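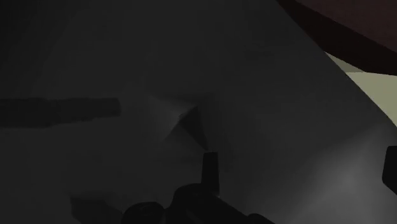

Lindalva Siqueira would like to know who is supposed to use the thing. She has run a shoe repair counter in Girkdale for years, and when the town's new online directory went up she found her shop filed under "Shopping: Other," with the hours wrong and a coupon she never offered.

News > Local Business > Girkdale Directory

Fri 11 July
By Themis Panagiotou

GIRKDALE – The Girkdale Independent Shops Association today asked the town to hold off on renewing its contract for the Girkdale community directory until somebody can show that it brings customers through a door.

The directory, built and run by Dramano, lists 528 businesses and services under headings such as dining, lodging, health care and real estate. It was promised as the first place residents and visitors would look. The association has asked twice for visitor figures broken down by listing. What came back was a one-page chart with no numbers on the side of it.

"We were told the traffic is strong," said Eftychia Galanis, president of the association. "Strong compared to what? If I told my bank that sales were strong and left it there, they would hang up on me."

Members went through the restaurant pages last month. Two places listed as open have closed, one of them before the directory existed. The bakery Elia appears three times, each time with a different phone number, and only one of them reaches the bakery. The "Things to Do" page still promotes a holiday market from December.

Dramano says owners can correct their own pages by claiming them. The association points out that claiming a page means agreeing to marketing email, and that the "featured" spots at the top of each heading are sold by the month. A visitor looking for lunch has no way to tell a paid spot from a free one – the label is the same color as the background until you hover over it.

The association does not object to a town directory. Many members would be glad of a good one. It does object to paying for a second year on the strength of a chart.

It is asking the town for three things before any renewal:

– monthly visits and clicks for every listing, shared with the owner at no charge
– a plain label on paid spots
– a way to fix an address or phone number without signing up for anything

"Maybe the figures are wonderful," Galanis said. "Then publish them. It should take an afternoon."

Antigoni Economou of Lazaridis Hardware, whose store paid for a featured spot through the spring, said she asks new customers how they heard about the store. Most say they drove past it.

The association will put its request to the town in writing and will post any reply it gets, in full, on its own site.

Contact: Fotini Tsoukalas, Girkdale Independent Shops Association | © Girkdale Independent Shops Association | Back to top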